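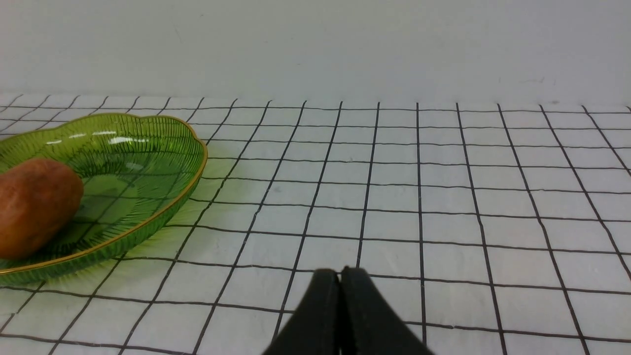
Does it cope with lumpy things, or only with boxes? One visitor to our June open day at Wenden asked me that before I'd even gotten my coat off, and it's the question I hear most about the Lekota tabletop arm, so let's start there. Lumpy things are what I bring! The sweet potato on the green glass dish is my standard demo piece (I shop for these myself, and I'm picky), and glass with a wavy gold rim makes people nervous in a useful way.

The Lekota is the small arm in the Coltness range. It comes with a two-finger gripper, a camera down by the fingers, the base clamp and a power supply from Voltent. The arm lifts up to 1000 grams and reaches 80 centimeters, so a kitchen table is plenty of room. I run mine on a checked tablecloth and I don't iron it.

Setup took me 14 minutes the last time I timed it, and I was chatting the whole way through. You teach a move by guiding the arm with your hand, press save, and play it back. If you want to write code instead, you can, and the cable for that is in the box.

Price is $2000 with the gripper, shipping extra. Spare finger pads are sold in pairs.

Want to try it before you buy? Demos at Wenden start at 2 p.m. on open days, and you're welcome to bring your own awkward object. Just keep it under the weight limit, please, and tell me first if it's breakable!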